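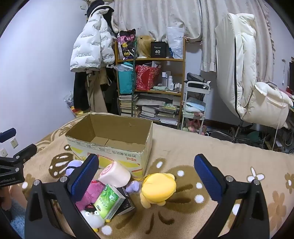 Box still empty, front gripper wide open, toys waiting on the blanket.

Home Forums Handheld Rigs Good Practice New Posts Search

Start pose rules for pick-and-place at home, please weigh in

slowferry
Hello all! I've been rewriting the little rule sheet we use for packing tasks and I keep going back and forth on one line, so I thought I'd bring it here. The line says every take starts with the fingers fully open and the box in view, with nothing in it yet. I put a start like that at the top. We have 789 takes from July and I had to set aside more than 7 of them for starting with a toy already between the fingers, which is a shame when the rest of the take is perfectly nice.

Skaltside_tam
I'd keep it just as you have it. The Goossens sheet we work from says the same, and it also asks for both grippers in view at the start. Yours has the second one only partly in at the left, which our checker would send back, I'm sorry to say.

mossbutton
Oh, I don't agree with that last bit at all! If you force both into view people hunch up and hold their elbows in, and then the whole take looks stiff. At Bavville we dropped that rule in the spring and everyone was happier (my shoulders included). Target and box in view, and let the other hand wander.

Skaltside_tam
Fair, but then you can't tell what the other hand was doing when the take began. We had 418 takes with that problem and somebody had to go through them by hand. It was me.

slowferry
You poor thing. Would "both fingertips of the working hand, and any part of the other" suit you both?

mossbutton
I could live with that. While you're at it, what do you say about soft toys lying against each other? Yours are mostly bunched in front of the box with the yellow one off to the side, and I'd take the yellow one first every time.

slowferry
The sheet leaves the order free. Sultunport wanted it fixed and I talked them out of it, as I like people to pack the way they would on their own bed.

Skaltside_tam
Free order is fine by me. I still want the second gripper in properly, but put your wording in the draft and I'll try it on our next batch.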